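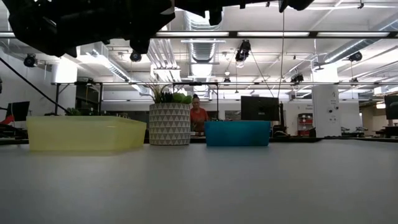 Ticket 902 -- Fitzgerald, season 2: episodes play in the wrong order and subtitles come late
Opened by the reporting viewer, October
Status: partly solved

What happens

I watch Fitzgerald in the Kudalex app on my Wonik television. Season 1 was fine. In season 2 the prequel episode, the one where the old butler is still a young soldier, is shown as the last of the list. It should be the first. I watched the whole season before I understood this, so the big secret about his brother was already known to me when I came to the episode that prepares it.

There is also a second problem. In the same season the English subtitles arrive late. At the start of an episode they are correct, but after 20 minutes they are clearly behind the voices. In the scene at the opera I read the answer when the other person is already speaking again.

What I tried

Closed the app and opened it again. No change.

Signed out of my account and signed in. The list was in the right order for a moment, while the small pictures were still loading, and then it jumped back to the wrong order. I repeated this and it did the same.

Removed the app from the television and installed it again. The order is still wrong. I also lost my place in Bemetti, which I was in the middle of, so please do not do this step if you are watching something long.

Watched the same season in a browser on my laptop. Order wrong, subtitles good. From this I think that the two problems have different causes.

Reply from Kudalex support

The order comes from the release dates in our catalogue. The prequel was first published as a separate special, after the end of the season, and it was later moved into season 2 with its old date. We have asked the catalogue team to put it by story order. For the subtitles, please tell us which sound setting is used on the television.

My answer

The sound setting was "Cinema 2000". I do not remember that I chose it. I changed it to "Standard" and played the opera episode from the beginning. The subtitles now stay with the voices until the end credits.

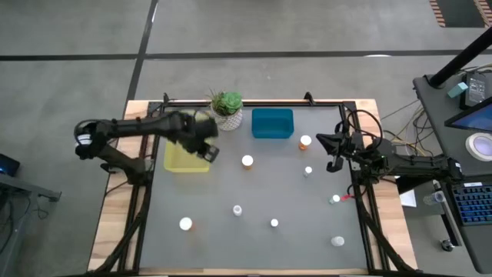 Left arm over the yellow bin, grey worktable.

I then put the setting back to "Cinema 2000" to be sure, and the delay returned. With "Standard" it went away again. I also tested one episode of Bemetti with both settings and there the subtitles were good every time. So it is maybe the sound track of Fitzgerald season 2 together with this setting, but I cannot check more from my side.

Later, same evening

The order is still wrong on the television and on the laptop. Until it is repaired, other viewers can do like this: open season 2, go down to the last episode, play it first, then go back to the top of the list. You must turn off "Play next episode" before you start, otherwise the app goes directly to season 3 and shows you the first minutes of it -- this happened to me, and there is a funeral in it.

One more thing for the catalogue team. The short text under the prequel says "After the events of the finale". This is not correct, the story is many years before. Please change the text together with the order, or people will believe that the list is right.

Subtitles: solved with sound setting "Standard".
Episode order: open, waiting for the catalogue team.
Episode text: open, no answer yet.

Contact support | Copyright Kudalex | Back to top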